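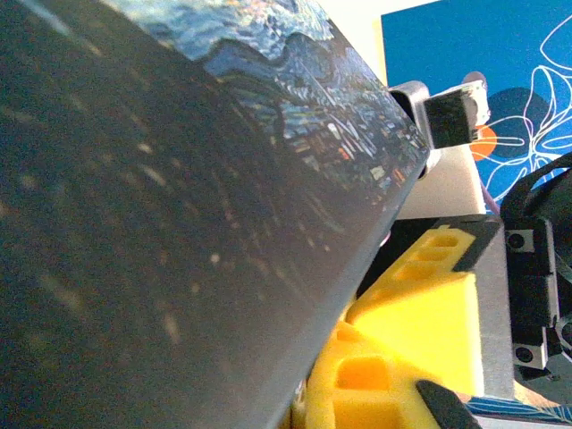

Change management, three months in

So the merger is official. Our little office in Gullolton now belongs to Minusus, and since Wednesday we even have the new email signatures. I've been through two of these before and I still got a knot in my stomach!

They sent everybody a transition handbook, 94 pages long, and I read the whole thing on the bus (I know, I know). The word "journey" is in there a lot. My own desk job gets one paragraph.
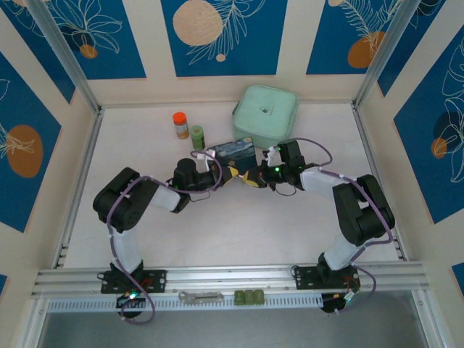 Two arms over the tabletop, grippers meeting in the middle.

What helped me more was a lunch with the Brumau people, who got folded in last year. They told us which meetings matter and which ones you can skip, and I took notes like crazy.
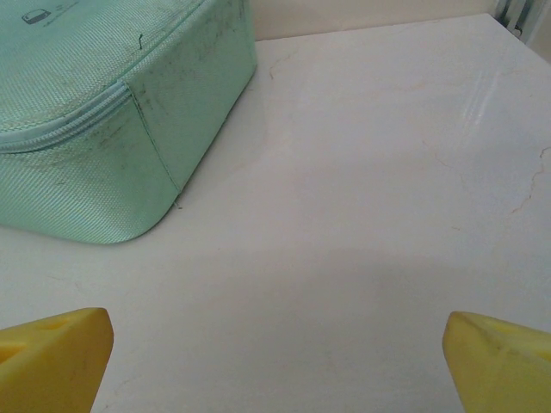

Mint green, with a zipper to match.

I've also started blocking out 60 minutes every morning to learn the new planning system. It's slow going, and I miss my old spreadsheets, all the ugly colors included.

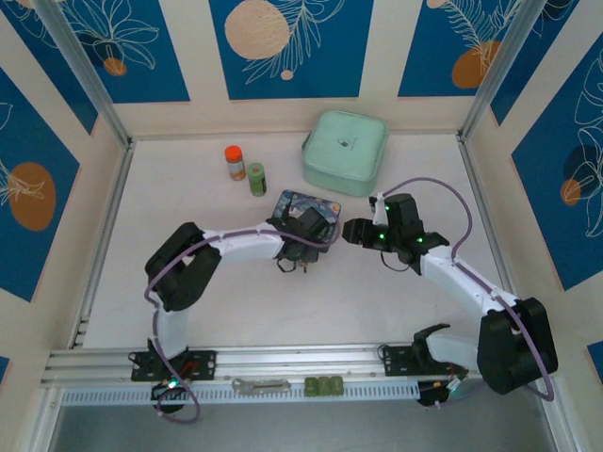
What I'm asking for next

A real training day, for one. And somebody to tell us if the Kordestani account stays with our team, please, before November.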